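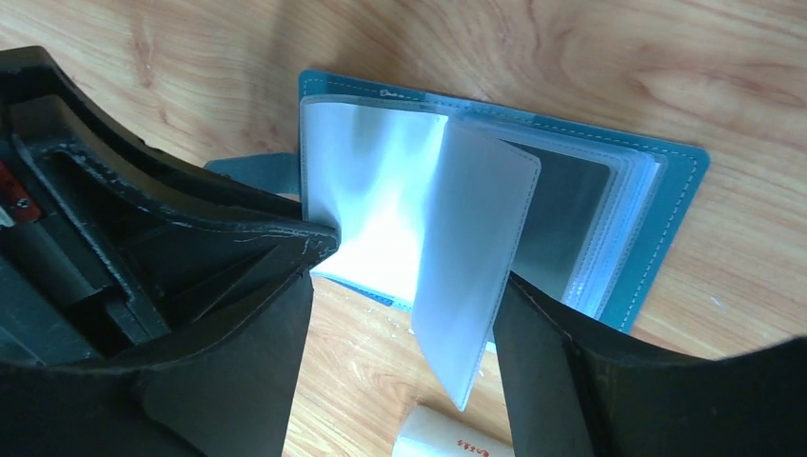 Figure 1. The gripper at an open card holder, with one clear sleeve raised between the fingers.

Who Does the Rest? Robot Arms and Bench Work at a Returns Warehouse
Term project report, Work and Technology

1. Background

Nuvinholm handles customer returns for online stores. Its warehouse in Trillberg takes in parcels that people have sent back, opens them, checks what is inside and decides whether each item can be sold again, sold cheaper or thrown out. The job is called bench work. There are 14 people on the bench team, most of them on a day shift that starts at 6 a.m.

In the spring the company set up a test cell called Bamum, supplied by an automation firm named Avcı. Two robot arms sit on a rail at the front of a small enclosure and handle the same sort of items the bench team handles. I was allowed to watch the cell and the benches for four weeks in April and May, talk to workers on their breaks, and read the summary sheets the shift lead keeps. I was not allowed to see the contract with Avcı or any figures on cost, and this limits what I can say.

My question was a simple one. The company says the cell will take away the boring part of the job and leave people with the interesting part. I wanted to know if the people doing the job would describe it that way.

2. What bench work is like without the arms

A worker takes a tote from the rack, scans the label and empties it on the bench. Clothes go to another team. The bench gets everything small: wallets, phone cases, cosmetics, household goods, toys, snacks, things nobody ordered. For each item there is a card on the wall with the checks to do. Some cards have two lines on them and some fill a page.

Card holders are one of the long ones. The worker opens the snap, turns every sleeve, looks for cards or receipts left behind by the customer, checks the seams for splitting and closes it again. A person who has done it for a year flips the sleeves with a thumb in one motion and feels a stuck sleeve before seeing it. When I tried it I was slow and missed a folded receipt that was sitting in plain view, according to the woman who was teaching me.

I mention this because the presentation given to staff put "wallets and holders" under the heading of low-skill tasks. The bench team had opinions about that. One of them told me that the only people who think it is low skill are people who have never had to phone a customer about a bank card that got resold with the wallet.

3. The promise

The slides from Avcı were shown in the break room before I arrived, and a copy was still pinned up by the microwave. They say that 70 percent of small-item checks can be done with no human touch. There is no footnote. I asked the shift lead where the figure came from and was told it was from "other sites." I asked which sites and whether they handled the same goods, and I did not get an answer before the project ended.

A figure like this can mean a lot of different things. It could be 70 percent of item types, or of items, or of the time spent. If the arms do all the easy items and people do all the hard ones, the share of items could be high while the share of work stays low. I don't think the slide was a lie. I think it was written so that each reader could pick the meaning they liked best.
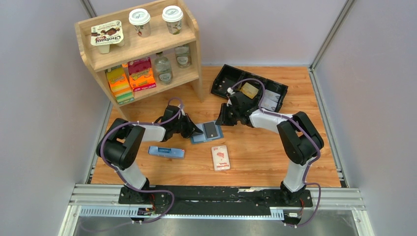
The layout of the cell also tells you something about the plan. It was built as a place for arms, with walls at the sides and back and the rail across the front, and a person who wants to help has to reach in over that rail. Workers said they had asked at the first meeting for a way to pass items in from the side. The reply was that this would be looked at in the next phase. I never found anyone who knew when the next phase was.

4. What I observed

During my four weeks the shift lead's sheets show 2,458 items marked as sent to the cell. That sounds impressive until you look at what "sent" covers. An item gets this mark when a worker puts it in the cell. There is a separate column for whether the item came out finished or had to be done again at a bench, and that column was filled in on some shifts and left blank on others. I can't give a success rate and I don't believe anyone else at Nuvinholm can either. When I pointed this out I was told the software keeps its own log. I asked to see it and was told it belongs to Avcı.

So I have to rely on watching. On the mornings I was there, the arms were good at picking up boxes and putting them down. They were patient with things that lay flat. Soft and floppy things were harder. Turning a clear sleeve in a card holder was the task everyone came over to look at, partly out of real interest. Sometimes the sleeve turned cleanly and sometimes two came up together. A worker called this "the same mistake I made in my first week, except I got told off for it."

I should be fair here. I saw the cell on a limited number of mornings, it was a test, and the technicians changed settings between runs. It may well get better. My complaint is with people who talk as if it already has.

5. The new work around the machine

Somebody has to get items ready. Before the cell was set up, a tote could be tipped out in any old heap and a worker would sort through it by hand. For the cell, items are taken out of the tote, spaced apart and laid so that the arms can get at them. Two people per shift were moved from benches to this job, which has the title "cell support." It comes with no extra pay, and it isn't on the job chart.

I spent the most time with the support workers, and what they do is hard to see if you only look at the arms. They open closures that the grippers can't manage. They decide what goes in together. They take out damaged items that a camera might read as fine, and they stand by in case something slips. One of them compared it to cutting up food for a child who is then praised for eating it.
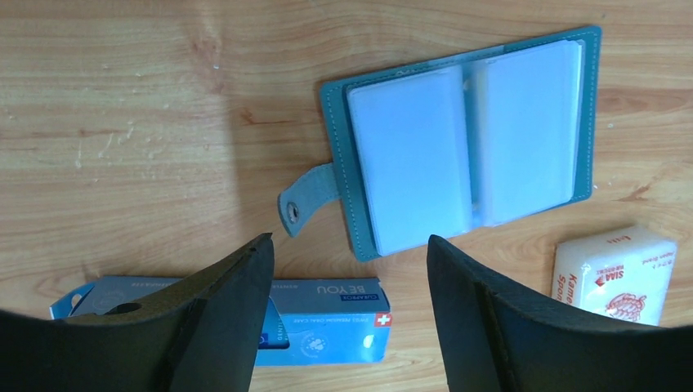 Judging what state an item is in was the part that the presentation said least about. Bench workers do it all day and mostly without noticing. A returned package can have been opened by the customer, damaged by the carrier or simply be old, and each of those leads to a different bin and a different refund. The light blue toothbrush box under the gripper fingers, a Curaprox one, is a good case. One end is torn or opened, with the flaps sticking out. A bench worker would pick that up and turn it over to see if the brush is still sealed, and would have strong feelings on whether it can ever go back to a store, given that it's something people put in their mouths. The rule on the wall says "check seal." It doesn't say what to do about a box in that condition, so the decision rests with whoever is standing there. I asked one of the technicians how the cell would decide. He said the rule would have to be written down first. I asked who would write it, and he nodded toward the benches.

This seems to me the biggest change, and it wasn't on any slide. The knowledge in people's hands and heads is being asked for, one card at a time. Workers were given forms to fill in with "how do you know when" at the top. Some filled them in carefully. Others wrote very little, and told me why: they weren't sure they wanted to train the thing that might take their hours. There was no extra time set aside for the forms, so they were done at the end of the shift.

6. What the workers said

Opinions were more mixed than I expected. Nobody I talked to had been let go, and the company has said in writing that nobody will be this year. A few people liked the cell support role. It means less standing in one spot, and one man with a bad wrist said he was glad to turn fewer sleeves. I didn't want to leave that out just because it doesn't fit my argument.

Others felt the pace had gone up at the benches. With two people moved over and the number of totes the same, the rest had more to do. The items left for them were also the awkward ones. If the easy items go to the arms, a bench worker no longer gets the quick ones in between that let you catch your breath. "Interesting work" sounds nice, but several hours of only difficult items is tiring, and the hourly target for the benches had not been lowered to match. The shift lead agreed that this was a problem and said the target was set elsewhere.

7. Limits of this project

I visited one site. I saw only the day shift. The people who talked to me were the ones who felt like talking, and that probably means the annoyed and the enthusiastic. I have no cost data, so I can't say if the cell pays for itself. I also came in doubtful, and my supervisor has told me it shows in the interview notes.

8. Suggestions

Nuvinholm should fill in the "finished or redone" column on every shift for at least one full month, and workers should be able to read the result. The log held by Avcı should be shared with the site. Cell support should go on the job chart with a pay grade. The bench target should be worked out again using the mix of items people really get now. Time spent on the "how do you know when" forms should count as paid work during the shift, and the forms should say who will use the answers.

I sent these points to the site office in May. They thanked me and said the report had been forwarded.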